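Reference > Robotics > Robot learning > Teaching by demonstration

Teaching by demonstration

Updated September – Ocampo Reference Desk, Automation Section

Teaching by demonstration is a family of methods in which a robot acquires a task from examples carried out by a person. The person may move the robot directly, operate it from a distance, or perform the task with a separate tool whose motion is later transferred to the machine. The recorded examples are called demonstrations, and the rule the robot learns from them, which turns what it senses into what it does next, is called a policy. The method is used mainly for handling work in homes, kitchens, laboratories and light assembly, where objects and their positions vary too much for a fixed program.

Background

Early factory arms were taught by leading. An operator took hold of the arm, or of a light dummy arm built to the same shape, and moved it along the desired path while the joint positions were stored. Playback repeated the path exactly. The practice suited paint spraying and some welding, in which each part arrived in the same place, and it survives in those trades under the name lead-through programming.

Exact playback fails when the work is moved even slightly. Later methods therefore record what the robot could sense as well as where it went, and use many examples of the same task. A cup might be picked up from dozens of starting places, so that the policy learns to respond to the cup and is not tied to one spot on a bench.

Methods

Kinesthetic teaching is the direct descendant of leading. The motors are set to offer little resistance and the teacher guides the arm by the wrist or forearm. It needs almost no extra equipment and gives the teacher a good sense of the arm's limits. Its drawbacks are fatigue, awkwardness with two-armed tasks, and the presence of the teacher's own hands and body in the camera's view, which the robot will not encounter when it works alone.

Teleoperation places the teacher at a set of controls. These may be a joystick, a tracked hand controller or a smaller copy of the arm, known as a leader, whose joints are followed by the working arm. Because the real robot performs every motion, the recorded commands can be used with little conversion. The teacher usually has a weaker sense of contact, however, and delicate steps such as seating a lid take longer than they would by hand. Some systems return force to the controls to reduce this difficulty.

Hand-held gripper recording removes the robot from the teaching stage altogether. The teacher carries a gripper fitted with a camera and works with it much as one would with a pair of tongs. The camera's path through the room is recovered afterward from the images, often with help from a motion sensor, and the opening of the jaws is measured from printed square markers fixed near the fingers. A wide-angle lens is common, as it keeps both the jaws and a large part of the surroundings in view.

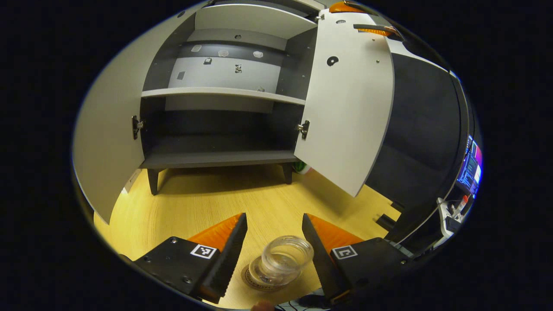

A hand-held tool can be taken to wherever the work is found, and household tasks are a frequent choice for that reason. Putting a jar away in a cabinet, for instance, calls for a grasp, a carry and a controlled release inside a confined space. Each part is simple for a person. For a robot the release is often the hardest, as the jaws must open without striking a shelf or door and then withdraw along a clear path.

The robot that eventually runs the policy must carry a gripper and camera arranged closely enough like those of the hand tool. It must also be able to reach the recorded positions at the recorded speed. A person's arm can take a path that a given robot cannot, and demonstrations that exceed the robot's reach are normally discarded before training.

Collecting demonstrations

A collection is usually planned around a written task sheet. The sheet states where the task starts and ends, which objects are to be used, and what counts as a failed attempt. Teachers are asked to move at a steady pace, to keep the object in the camera's view, and to avoid long pauses, since a policy trained on hesitant examples may come to a stop at the same point. Starting positions are varied on purpose.

The household storage collection prepared at the Minavham training laboratory is typical in scale for a single group. It holds 2351 demonstrations, of which 668 were made by teleoperation and the remainder with hand-held grippers. The laboratory's guide requires new teachers to complete five practice attempts at each task before any recording is kept. It also asks them to return the gripper to a fixed starting pose between attempts, a step that was added after early sessions proved difficult to divide into separate examples.

Recordings are then reviewed. Those in which the camera's path could not be recovered are removed, along with those in which the object was dropped or the wrong object was used. Practice differs on corrected errors. The Minavham guide keeps an attempt in which the teacher fumbled and then recovered, on the grounds that the robot will need to do the same. The Vorberg handbook, written for factory users, sets such attempts aside in a separate group.

Learning from the recordings

The simplest approach is to train a policy to copy the teacher's action at each moment, given the images and gripper state at that moment. This is known as behaviour cloning. Small errors may build up – the arm drifts to a position no teacher ever visited, and the policy has no example to follow. Common remedies include predicting a short run of actions at a time, and having a teacher step in to correct the robot during trials so that the corrections can be added to the collection.

Success is measured by repeated trials with the objects placed in positions not used in teaching. In trials reported by the Zuvach project, a policy for placing containers on a low shelf succeeded in roughly 94 per cent of attempts in the room where it had been taught. The rate was lower in rooms with different flooring and lighting, and the project attributed most of the failures to missed grasps.

Limitations

Demonstrations show what was done but seldom why. A policy may learn to rely on some feature of the room that happened to be present in every example, such as the colour of a work surface. Tasks that depend on touch are poorly served by cameras alone, and fragile or transparent objects remain difficult, as glass gives few reliable edges and changes in appearance with its background.

Labour is a further concern. Recording is repetitive, and the weight of a hand-held gripper is borne at arm's length for much of a session. The Vorberg handbook recommends rotating teachers between tasks and between standing and seated work. Recordings made in private homes may also capture screens, papers or people nearby, and collections intended for release are normally checked for such material.

See also: Behaviour cloning; Grippers and end effectors; Lead-through programming; Remote handling

Contact the Reference Desk | Copyright Ocampo Reference | Back to top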